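Hand gripper pair, cloth bench – inspection checklist with my comments
Site: Clundeck
Units: left and right hand-held grippers, Wumico finger sets
Date of check: 2020-12-21

I do this one every 200 cycles of the cloth job, and again any time a gripper gets dropped (please own up if you drop one, I won't bite!). Mark each line OK, WATCH or FIX. If you mark WATCH, write down what you saw, even if it's only a word or two. A bare WATCH drives me up the wall.

Before you start
Battery packs out of both grippers – OK
Handles wiped down – OK
Bench top cleared of pins, clips and loose thread – OK
Log sheet from last check on the bench – WATCH. I had to go hunting for it and found it tucked inside the Wovach manual. It lives in the red folder, folks.

1. Finger screws
All screws present – OK
Heads clean, hex sockets not rounded – OK
Screws snug with the short key – FIX, done. One at the lower end of the left finger took a good 2 extra turns before it seated. I put a paint dot on it so we can tell next time if it has crept.
Bracket screws snug – OK

Comment: use the short key, not the T-handle. I know the T-handle is nicer to hold, I like it too, but it's way too easy to lean on it and then you're picking threads out of a bracket all afternoon. We went through that in June and I still have the bracket in my drawer.

2. Finger alignment
Tips meet when closed – OK
Tips meet along the full pad, no daylight – WATCH. There's a sliver of a gap on the right-hand unit if you hold a flashlight behind it. It still grabs the paper strip, so I'm leaving it alone for now.
Fingers open the same distance each side – OK
No rubbing on the body through full travel – OK, though I did blow some blue lint out of the pivot first

Comment: the paper strip test is just a strip of ordinary printer paper, closed in the tips and tugged gently. If it slides, the pads are tired or the fingers are off. Do it in 4 spots along the pad. I used to do it in one spot and call it good, and that's how we ended up with a gripper that held paper beautifully and dropped every towel.

3. Body and handle
No cracks at the screw bosses – OK
Housing seams closed – OK
Labels readable – WATCH. One is lifting at a corner. I pressed it back down and it'll probably lift again by next week.
Trigger returns by itself – OK on both, left one a touch slow
Handle doesn't twist in its socket – OK

Comment on the slow trigger: I took the spring out, looked at it, couldn't find a thing wrong with it and put it back. Same feel as before. There are spare springs in the Crabtree box if it gets any worse, second tray down, next to the pads.

4. Two-handed cloth test
Both grippers hold a bunched cloth – OK
Cloth can be pulled out between the two without slipping – OK
Cloth can be twisted and held – OK
Cloth lets go cleanly when fingers open – WATCH. It hung up on the left tip a couple of times out of 18 tries.
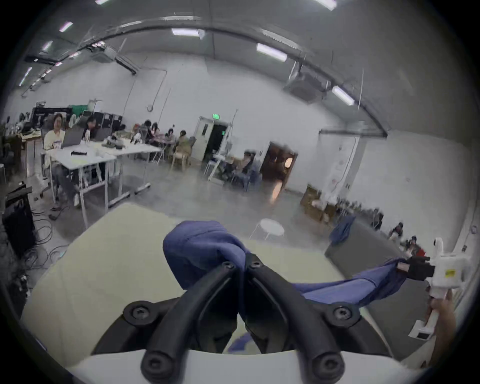 I like to do the tries at different amounts of pull, starting really soft. Anybody can hold a cloth with the fingers squeezed shut, and you learn more from the gentle ones. Keep your wrist straight too – if you cock it, the cloth loads up on one finger and you'll think the pads are worn when they're perfectly fine.

The hang-up on release looks to me like a burr. I ran a fingernail along the edge of the left tip and felt something catch near the end. I gave it a few light strokes with the fine file and ran the test again, and it let go every time. I'm still marking it WATCH, and whoever does the next check should start with that tip.

5. Pads
Pads stuck down at all corners – OK
Surface not shiny – WATCH, right unit getting there
Spare set on the shelf – FIX. We're down to one set and I've put in for more.

6. Putting it away
Battery packs back in, power light comes on – OK
Open and close five times, listen – OK, left unit has its usual little click
Grippers hung up by the handle, never stood on the fingers – OK
Keys back in the roll – OK
Log sheet filled in and back in the RED folder – OK

Overall: both units good to use.
Carry over to next check: left tip burr, left trigger, right pad gap, paint dot on the lower left screw.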